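牛皮纸的良心价

我家楼下那间杂货店二月重新装修，换了招牌，也换了包装。以前称半斤花生，老板扯一只红色塑料袋，手指捻两下，装好打结，递过来。现在花生装在棕色纸袋里，袋口折两道，贴一枚圆形贴纸，上面印着一片叶子。花生还是那种花生，价钱涨了。

我问老板为什么涨，他说纸贵。我又问为什么换纸，他说客人喜欢。我在那家店买了十几年花生，没有人问过我喜欢什么。

过去几年里，棕色纸的地位升得很快。咖啡店用它垫可颂，花店用它裹玫瑰，卖手工皂的用它包皂，连卖手机壳的也要在盒子里塞一团揉皱的棕色纸丝。它的颜色本身已经成了一句广告词，意思大概是：我们很朴素，我们没有漂白，我们关心森林。至于这句话有没有人核对过，就是另一回事了。

做包装采购的Quyên Lưu替一个叫Wendine的护肤品牌选过两年纸。她给我看过一沓样品，外表都是一样的灰棕色，摸上去也差不多。“这一张是没漂过的原浆，这一张是回收浆，这一张，”她抽出最光滑的那张，“是白纸印了一层棕色。”第三种最贵，品牌方最后选的也是第三种，理由是批次之间颜色稳定，拍照好看。

我请她再说一遍，确认自己没有听错。把白纸印成没有漂白过的样子，这件事在她的行业里并不稀奇。她说有一家叫Sturnel的供应商，目录里光是“自然棕”就有70个色号，有的偏灰，有的偏红，还有一个专门模仿放了很久的旧纸。目录本身倒是铜版纸印的。

纸当然有纸的好处。它容易降解，多数地方也有人收。可是好处要看怎么算。一只纸袋通常比同样大小的塑料袋重得多，造浆要水，运输要油，淋过雨就软。它要多用几次才能把这笔账抹平，可谁会把一只装过炸鸡的纸袋留着再用？油渗过的纸，许多回收点根本不要。我在小区垃圾房门口站过一个傍晚，看邻居扔东西，纸袋大多直接进了其他垃圾那一桶，里面还裹着塑料餐盒和塑料叉子。

一个叫Pomach的外卖平台去年推出“纸感行动”，我翻过它的说明页，翻到底才看见小字：袋子内层有一层淋膜。淋膜就是塑料。说明页上写着“2层守护，4重安心”，我读了三遍，还是不知道那四重分别是什么。我写信去问，收到一封自动回复，感谢我对地球的关心。

也有人真把它当纸用。我外婆那一辈的人，收到包裹先解绳子，再把纸沿着折痕摊平，压在褥子底下，下回包书皮、垫抽屉、剪鞋样。她不会说那是环保，她说那是好好一张纸。她柜子里那一摞，深浅不一，有的还带着别人家的地址。
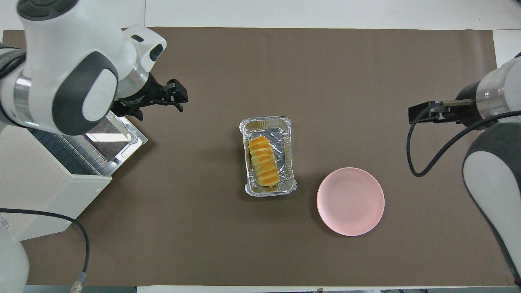 一张包装纸值不值得留，我自己的标准很土，就看它铺开以后还肯不肯平。便宜的薄纸折过一次就到处是硬棱，垫什么都晃；厚一点的，像照片里盖住大半张白桌面的那张棕色纸垫，只在靠近四角的地方有些浅浅的折痕和细皱，边还是直的，颜色灰扑扑的，不反光，这样的我会收起来。它是原浆还是回收浆，有没有印过色，我看不出来。Quyên说她光凭眼睛也常常看走眼，得撕一个角，看断口里面是什么颜色。

从那以后我养成了撕角的毛病。茶叶店的袋子撕过，书店的也撕过。在Ung买一块蜂蜡皂，当着店员的面撕了包装，断口雪白，店员的脸色也不大好看。那块皂的标签上写着品牌已经“节省1,393棵树”，没有写是和什么相比，也没有写树在哪里。我问店员，她说可以扫码了解。扫出来是一个会员注册页面，要填手机号。

我没有填。皂倒是买了，洗手还行。

上个星期我又去楼下买花生，自己带了一只洗干净的玻璃罐。老板看了看罐子，先把花生称进纸袋，贴好那枚叶子贴纸，再拆开，倒进我的罐里。我问能不能直接装，他说不行，价钱是按袋算的。纸袋他顺手扔进了柜台下面的垃圾桶，我伸手捡出来，撕了一角。是棕的，从里到外都是棕的。

我把它带回家，压在字典底下。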